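Section 4: Showing a Silent Feature at the Right Speed

Silent pictures were cranked by hand, and the speed wandered from one cameraman to the next (and sometimes from one reel to the next, bless them). The Lenihan player lets you set the pace yourself, so please take a few minutes over this section before your audience arrives. It's time well spent, and I say that as someone who once ran a tender farewell at a gallop.

1. Load the film and wait for the title list to appear. Long features are split into reels, and each reel keeps its own speed.

2. Choose Reel 1 and press SPEED. The dial reads as a percentage, with 100 being the speed at which the transfer was made.

3. Play a stretch with people walking across a room. Walking is the best test there is. Turn the dial down until the steps look natural to you, then press HOLD.

4. Repeat for the remaining reels. If two of them came from different prints, you may find they want quite different settings.

Note: The dial goes up to 175, mostly for the sake of chase comedies. Very few dramas will thank you for going anywhere near it.

5. Decide on your music. For a recorded score, set MUSIC to LINKED so that it starts with the first title card. For a live pianist, set it to OFF and turn the screen lamp to LOW — your player will want to see both the keys and the picture.

Caution: Changing the speed of a reel with LINKED switched on will pull the score out of step. Set the speed first, always, and the music afterward.
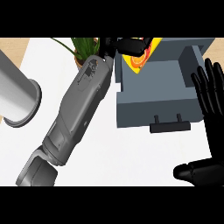 Picture: Octavio Mansilla / Altstead Film Society

6. Check the title cards. Read each one aloud at an easy pace, twice through. If it vanishes before you finish, open CARDS and add a second or two. Children and slower readers will be grateful, and the story loses nothing by it.

7. Press SAVE SHOW and give the evening a name you'll recognize later. The player holds 100 saved shows.

Note: If the message 621 appears, a reel has no speed set. Go back to step 3 for that reel and save again.

Continue to Section 5 for tinted scenes and intermissions.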